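3.2 Materiales de juego y lenguaje espacial

Lo que más nos entusiasmó de las sesiones en Rudico fue la riqueza del vocabulario: los 43 niños usaron «encima», «dentro» y «al revés» mucho antes de que la maestra los introdujera. Cada pareja jugó durante seis sesiones con bloques grandes, elegidos por lo fácil que resulta hablar de ellos (¡y discutir por ellos!).
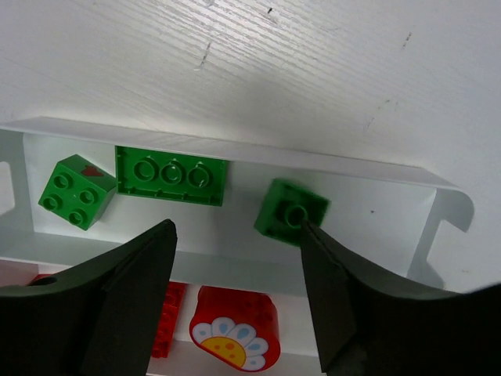

Figura 2. Bloques verdes de construcción en una bandeja blanca; uno de ellos, boca abajo, muestra el interior hueco.

3.3 Transcripción y codificación

Transcribimos 180 minutos de conversación con la pauta Stostel, que distingue términos de posición, orientación y contacto. Los gestos sin habla quedaron fuera, aunque merecen un estudio propio. En los turnos solapados se codificó primero la voz que iniciaba la frase.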